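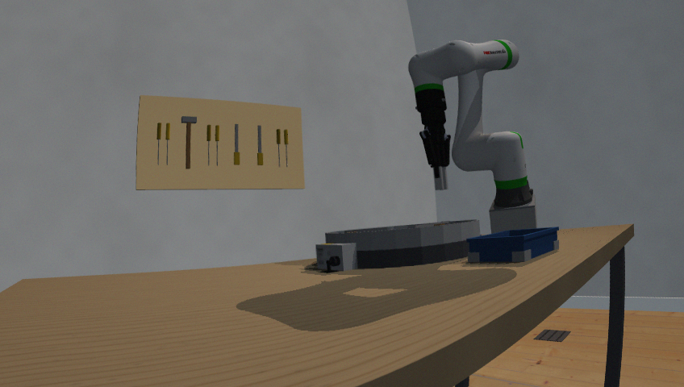 Can you wax cross-country skis at home without a proper waxing bench?

Two sturdy chairs and a couple of old towels will get you through most of a winter. I did it that way for years in our kitchen in Clonberg, before I moved out to the garage, and my skis glided just fine.

Lay each ski base up across the chair backs, with a folded towel under the tip and tail so it doesn't skate away from you. Put newspaper down first — more than you think, because wax shavings travel. I still find them in the toaster.

For glide wax, set an old iron low enough that the wax melts but doesn't smoke (and please don't ever put that iron back on a shirt!). Drip a thin line down each side of the groove, iron it in from tip to tail, and keep moving. Then leave the skis alone for at least 15 minutes. I go make coffee. Scrape with a plastic scraper, brush, done.

Kick wax is easier. Crayon it on under the foot, rub it out with a cork, and do it again — I like 2 thin coats, sometimes three if I'm headed for the hilly loop at Venstead. Thick coats clump up and grab snow, and then you're basically walking.

Oh, and store your kick wax somewhere cool. Mine lives in a muffin tin on the garage shelf, coldest colors on the left. Klister gets its own zip bag, tightly closed, as far away from my mittens as I can put it.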